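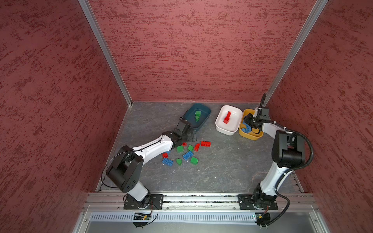 Sealing a stone-look floor in a rental before the tenants move in?

Posted by painemal_dad, 13th December

I have a small rental unit in Citandale with a dark gray tile floor in the entry and kitchen. The tile has a light veined pattern and a matte finish. The last tenants left it with dull patches near the stove and by the door. I've mopped it twice with regular floor cleaner and the patches come back once it dries. The new tenants get the keys in 3 days. Should I put a sealer on it, and if so, which kind? The hardware store has a Clusent penetrating sealer for $27 and a glossy one from Roltero that costs a bit less. I don't know if the tile is real stone or porcelain. The floor was there when I bought the place in April.

gritandgrout

Find out what it is first. Put a few drops of water on a clean tile and leave it for ten minutes. If the spot goes darker, the tile is taking in water and a penetrating sealer makes sense. If the water just sits there, it's most likely porcelain or it's already sealed, and new sealer will dry on top as a haze that is a pain to get off.

My guess is you have old cleaner built up on the surface. Mopping with more of the same adds another layer. Use warm water with a little pH-neutral cleaner, scrub with a white nylon pad, then rinse with plain water and change the bucket often. Skip vinegar until you know it isn't stone – it can etch marble and limestone. Try one tile behind the door and let it dry overnight.

If you do need sealer, read the cure time on the label. Some want a full day before foot traffic and longer before you move appliances back.

3rdfloorwalkup

I'd just seal it. I did mine two years ago and it still looks fine.

tk_lowell

Don't use the glossy one in an entry. It gets slick with wet shoes and it scratches. I had to strip one off a 600 square foot floor and it took two weekends.

Also check the grout. Mine was cement grout and needed sealing even though the tile didn't. I used a small applicator bottle and wiped the extra off the tile right away.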